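Kombo Trim and Cloth Handling: data card

Recorded at the Jurkelura sewing workshop, Jadville. Maintained by Gülizar Kozan. Last edited 2025-03-09.

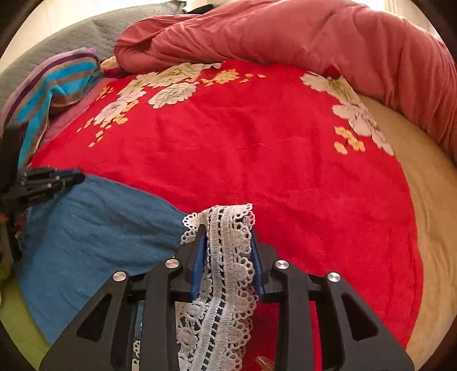 Jurkelura plans to hand part of its sorting and laying-out work to a two-arm station. Kombo holds the recordings used to train it. Staff make them with hand-held grippers, working with lace, printed cloth and other soft goods.

Contents
200 episodes from 7 operators, most of them trim handling. Each folder has the video, gripper width and a short text label.

What changes for staff
Recording counts as paid work and is capped at 40 minutes per shift. Piece rates are suspended while a person records. Sorting jobs move to station supervision from July, with training by Tõnu Kazlauskienė. Cutting and final inspection stay manual.

Consent
Operators signed the Grakitholm form and may withdraw their episodes at any time. Recordings may not be used to rate speed or performance. Audio is removed before upload.

Known problems
Openwork lace catches on the fingertips. 32 episodes have wrong width values and are listed in bad_width.txt. Labels for folded trim are inconsistent between operators.

Send corrections to Gülizar with the episode number.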